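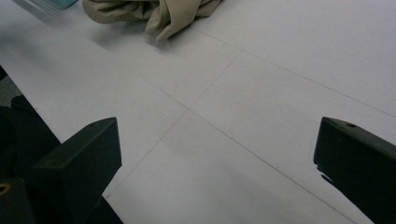
What do you do with a whole room's worth of clothes when the closet is half the size of the old one? You put everything on the table, fold one thing at a time, and make peace with the bag by the door.

Tuesday, late. Tea going cold beside me, the second cup to suffer this fate tonight.

I have been putting off the clothes ever since the move, and I knew perfectly well I was putting them off, because I cleaned the oven first. Nobody cleans an oven in September with the windows open and the last nice weather going by unless there is something worse waiting in the next room. But this morning I could not find a single matching anything to wear to the dentist, so I came home with my numb cheek and started carrying armfuls to the big white table, which is the one surface in this apartment I truly love. It has those thin gray lines running across it, crossing each other, and I found out by lunchtime that they are a wonderful help for folding. I lay a side seam along one line and the hem along another, and for once in my life the shirt comes out square. Mother would have been so pleased. She used the stripes on her ironing board cover for the same thing, and when the cover wore out she went to three stores to find stripes again.

Nataša called at ten to ask how it was going and I told her splendidly, which was a small lie, as I had folded four dish towels. She is a great believer in the Gendska method (she took the evening class over the winter and has the booklet with the green cover) where everything gets folded in thirds and stood on its edge in the drawer like a row of letters. I said I would try it. I did try it, with the T-shirts, and they stood up beautifully until I took one out, and then they all lay down together like tired children. So the T-shirts are in a plain stack again and I have decided not to mention it until she visits.

The beige thing took me the longest. I kept pushing it to the far side of the table and doing something else, a pillowcase, the tablecloth from Levham with the gravy stain I have now given up on, and there it still was in its heap every time I looked up, soft and sandy and full of creases. I bought it on the trip to Zamudio, the year it rained every day and we ate all our dinners at the same counter, and I wore it over everything that whole week. It has no shape left to speak of. It doesn't fold so much as slump. I would get one half smooth and the other half would slide off and wrinkle up again, and at some point I simply sat down with it in my lap and thought about that counter and the woman who always gave us extra bread.

I kept it. I might as well write that down now and save myself the suspense. It's rolled up, not folded, on the top shelf next to the winter scarves, and if it comes out creased, well, it was creased when I met it.

Ott came by after work to take the bag away. I had told him there would be two bags and there was one and a bit, and he was very decent about it and asked whether the bit might like to grow while he had a sandwich. It did grow, a little. The gray skirt went in, and the cardigan with the big buttons that I have never once buttoned, and the curtains from the old kitchen, which were a real wrench, even though the windows here are the wrong size and I have measured them enough times to be sure. He's dropping it all at the Zemuvar shop on his way to his sister's. They take linens too, as long as they are clean, and they weigh the bags at the back and give you a slip. He got one last time that he keeps in his wallet for no reason I can make out.

Things I want to remember for when I do the coats:

Wipe the table down before starting. I did it halfway through and had to move everything, and then stand there holding an armful of sweaters while it dried.

Fold with the light coming from the side. By afternoon the far right end was so bright I could see every bit of lint, and at my own end I was nearly guessing.

Leave the sentimental ones for after lunch.

Buy hangers. I have 16 and I could use 100, and the wooden ones are too wide for the rail, so they will have to be the slim kind. The hall closet needs a hook as well, though that is a job for Ott and his drill.

What else. The sock drawer is finished and I am absurdly proud of it. I have opened it several times this evening just to look. There are still a few lonely ones, and I've put them in the pocket of my robe in the hope that their partners come out of the last boxes, the ones still taped up behind the bedroom door. The tablecloths are on the bottom shelf, big ones underneath. Sheets go in the chest, except for the blue set, which I want on the bed this weekend because Nataša is staying over and she gave them to me.

My back is complaining and the cheek has woken up, so I will stop. I did wipe the table one more time before turning off the light. Coats on the next rainy day, and after that the box marked MISC, which is heavier than I remember and rattles when you push it with your foot.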